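Limescale and the office kettle: what the new water supply means for you

31 October 2019 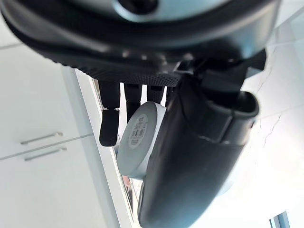 Does the harder water mean we have to change anything in the kitchens?
For most people the only change is that kettles and taps will need descaling more often, and the tea may taste a little different for a few weeks.

The supply to both buildings was switched over at the start of the month, when the water company moved our side of the valley on to the Millari borehole. Until then we were on reservoir water, which is soft. Borehole water has spent a long time in chalk and brings a good deal of it along. You will have noticed a white film on the inside of glasses and a skin on black tea if it is left to stand. Both are harmless. The mineral content is within the normal limits for drinking water and there is no need to bring in bottles.

Loredana Benedetti in Building Services has put together a descaling rota, and a copy is pinned up in each kitchen. Kettles will be done every 12 days. The two coffee machines on the ground floor have their own warning light and should be left alone until it comes on. If it does, ring extension 200 and someone will come up with the right tablets. Please don't use vinegar in the coffee machines. It is fine for kettles, but it damages the seals in the Bianchini models and the supplier will not cover the repair.

If you want to do a kettle between visits, fill it halfway with cold water, add six tablespoons of white vinegar, bring it to the boil and leave it for an hour. Pour it away, rinse it well, then boil it once with plain water and throw that away too. Citric acid does the same job and doesn't smell. There is a tub of it under the sink on each floor, with a spoon inside. One level spoonful per kettle is enough.

The dishwashers are a separate matter. They have a salt compartment which we never had to fill before, and on the older Zuvska machine in the annexe it had been taped shut. This has now been put right. When the salt light shows, unscrew the cap in the base and top it up with dishwasher salt – not table salt, which has additives that clog the softener. Wipe up any spilt grains and run a rinse straight away, as salt left on the metal will pit it.

Several people have asked about filter jugs. They do take out some of the hardness and they will improve the taste of tea, but the cartridges have to be changed every month and they are not recycled locally. We looked at buying one for each floor and decided against it. Teams who want their own are welcome to keep one in the fridge, clearly labelled, provided somebody takes on changing the cartridge.

We have also had a quote for a softener on the incoming main. The unit itself comes to £2000 before fitting, and Sandro Pagano is getting a second price from Emo, who look after the boilers. A softener would protect the heating pipework as well as the kitchens, so the cost may be shared with the landlord. The drinking taps would stay on the unsoftened supply either way. A decision is expected in February, when next year's maintenance budget is set.

One more request. Please empty the kettle at the end of the day and leave the lid open. Scale builds up faster when water is left sitting in the bottom overnight, and an empty kettle also stops the morning's first cup being made with yesterday's water.

Questions about the rota should go to Loredana. Anything about the softener should go to Sandro.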